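Mesh bags, stuck zips and the great linen cupboard clean-out

Posted Friday, May 7, 2021

So I finally did the linen cupboard. I know, I know, I've been threatening to since August, and those of you who read the last post about the shed will be wondering what on earth has got into me. What got into me was a bra hook. It caught in the sleeve of my good merino jumper, the green one I bought when we were down in Fudedthorpe for the weekend, and by the time the wash finished there was a pull in it as long as my thumb. I paid $85 for that jumper! I stood in the laundry and said a few things I won't type out.

The silly part is that I own mesh wash bags. I own heaps of them. They were all balled up behind the beach towels, and I'd stopped using them one by one as the zips went funny. You know how it goes. The slider gets stiff, you wrestle it for a bit, you decide the undies can take their chances, and back in the cupboard goes the bag.

Anyway, everything came out of the cupboard. Sheets on the bed, towels on the floor, the mystery pillowcases in a heap on the chair (where do they come from, we don't own a pillow that shape), and the mesh bags onto the table where I could get a proper look at them under the light. I wanted to know which were worth saving and which were only taking up room.

Most of the trouble was fluff. Mesh sheds, socks shed, the dog sheds, and it all works its way into the teeth and packs down near the end where the slider parks. I went along with an old toothbrush, dry first and then with a bit of warm soapy water, and then rubbed a candle stub up and down the teeth. Mum used to do it with a lead pencil, which is brilliant on a dark jacket and a terrible idea on anything white, so candle it is. You run the slider up and down a few times, wipe off the crumbs of wax and off you go. One of the bags went from completely seized to smooth as anything and I made everyone in the house come and have a turn.

The other thing I learnt is to stop yanking from one side. A zip in mesh has nothing firm behind it, so if you pull on the slider without holding the fabric flat, the whole lot bunches up and the mesh gets dragged into the teeth. Lay it down, hold the end still, take the slider by its body and ease it along. Much slower, much less swearing.

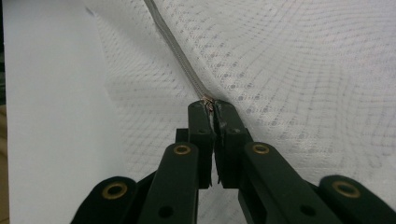 Should a mesh bag be zipped fully shut before it goes in the wash?

Close it all the way and tuck the slider under the little elastic garage if the bag has one. A half-open zip will usually work its way further open during the spin.

The worst of the lot was the big one I bought from Plorar years ago. Lovely size, fits a whole doona cover, but the mesh has come away from the zip tape at one end and there's a hole I can get my hand through. I had a go at sewing it up by hand and I'm not proud of the result. Fine mesh is awful to sew! The needle goes straight through the holes and takes nothing with it, so you end up having to fold the edge over twice to give the thread something to bite. If you've got a scrap of cotton tape or bias binding, sandwich the edge in that and sew through the tape instead. I didn't have any, so I used a strip off one of the mystery pillowcases, and it'll do for tea towels.

I did ring Dilwyn Gape about it, who some of you will remember from the curtain saga. He reckons a slider that's gone loose (where it moves along but the teeth don't join up behind it) can be squeezed a tiny bit with pliers, a little on each side, and it'll grip again. I tried it on 2 of the small bags. It worked on one and I snapped the slider on the other. Dilwyn says I squeezed too hard. Dilwyn wasn't there, but he's probably right.

Then I got on to the cloths, as you do once you've already got the bench covered. I have a weakness for a good plain white cloth with a bit of texture to it. They're the best thing for glasses, they're the best thing for drying lettuce, and if you put one down flat under something you're fiddling with then the fiddly bits don't skate off onto the floor. Mine had gone a bit grey and sad, so they had an overnight soak in oxygen bleach and a hot wash with no softener. Softener is the enemy of a cloth that's meant to dry things. I've been saying it to my sister for years and she won't have it, and her glasses are always smeary. (Hi Jen.)

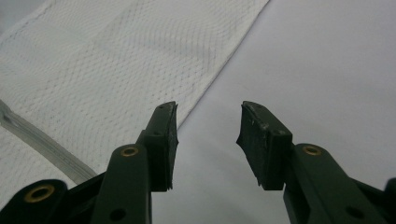 White cloth on the pale grey tabletop, mid clean-out.

The system now, if you can call it a system, goes like this. Small mesh bags hang on the hook behind the laundry door, where I can grab one without having to open anything. Big ones are folded flat on top of the towels. Cloths are in the old Szilágyi biscuit tin, the one with the dent, and the kids have been told that it has never contained biscuits and never will. I threw out three bags that were past saving and kept the sliders off them in a jar, which my husband thinks is unhinged. He'll be glad of that jar one day.

I was supposed to be getting ready for Lostodance that same afternoon (end-of-term thing, hall full of small people in tulle, 100 costumes and one working steamer) and instead I was sitting in a nest of towels rubbing a candle on a zip. I did get there in time. The tulle skirts are coming home with me next week to be washed, and guess what they're all going into!

The jumper, by the way, is mendable. I've pulled the loop through to the back with a crochet hook and you can hardly see it unless I lift my arm.

If anyone has a good way of sewing mesh that doesn't involve sacrificing a pillowcase, pop it in the comments, please. I've still got the other end of that doona bag to do.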